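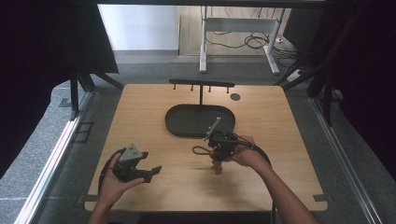 Stories > Makers > Wandbridge

A small table with rounded corners

2 min read

The Wandbridge workshop sells a square table in pale wood, with a black T-shaped rack to stand on it. Its owner began with trays.

"People bought the oval one in dark grey and had nowhere to put it," she says. "So in August we made a table."

The rack has four pegs pointing down. She uses hers for keys and tea towels.

"Hooks that turn up catch your sleeve. I got sick of it."

The corners took longest. Nearly 20 tops went back to the sander before she liked the colour and the curve together. The table sells for $433 and the rack is extra.

"I'd put it in a hallway. My sister eats breakfast at hers."

Comments

Does the rack come in white?

$433 is steep, but I do like the corners.

We have the tray. It lives on top of the fridge.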